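About Stoltus Evening School 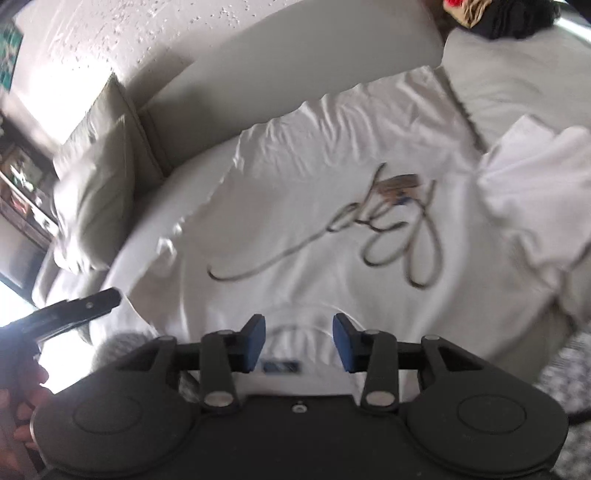
Getting a grip, black handle and all.

Stoltus teaches grown people to fix, mend and cook things they had been planning to pay someone else for. We opened in March above a carpet shop in Flultden, with 8 students and one working radiator. The students were split on which was the bigger draw.

Vy Giáp started the school after paying a plumber for a visit that lasted as long as a cup of tea. She still teaches Taps and Toilets, our most popular course and our least popular course title. Tài Mai runs the kitchen classes and has strong views on blunt knives, which he will share whether or not you signed up.

We now offer 26 courses, from Basic Sewing to Bread for the Impatient, at Flultden and in the old library at Bedarbridge. Classes are capped at 13 people. There are no grades. You get a certificate if you want one, and Vy signs it with whatever pen is nearest.

Fees include materials and coffee. The coffee is included at your own risk.

Parking in Bedarbridge is behind the Lorente building. Please don't use the bakery's spaces; they have written to us again.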